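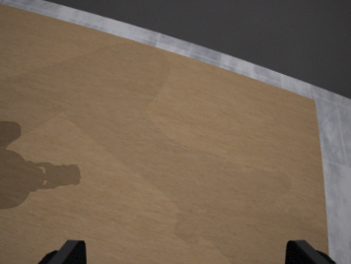 The Gulmont workshop arm was built by members over two winters, and its simulated counterpart was completed in April. The purpose of this portion of the talk is to explain how members test a motion before running it on the bench. The gripper is commanded to its open position, with both black fingers spread wide over bare wood. Please direct the audience to the shadow at left, in which the tip of the gripper can be made out. Members use such shadows when judging the pose of the arm.

Pause for questions on the simulator.

Next, state the rule adopted by the workshop: a new motion must complete 20 simulated runs before the motors are powered. Damir Kadrić wrote the joint limits and will address them directly. Allow 3 minutes.

Budget. The arm cost the workshop $1,104, excluding the bench. Printed parts were supplied by members at no charge. The parts list is on the handout.

Close with the sign-up sheet for the wrist rebuild.

Comments (3)

Saskia Ruddock: Will the handout be posted for those unable to attend?

Boris Petkov: It is in the members' folder, under Layug.

Babar Mohmand: Please bring spare copies of the sign-up sheet. We ran out last time.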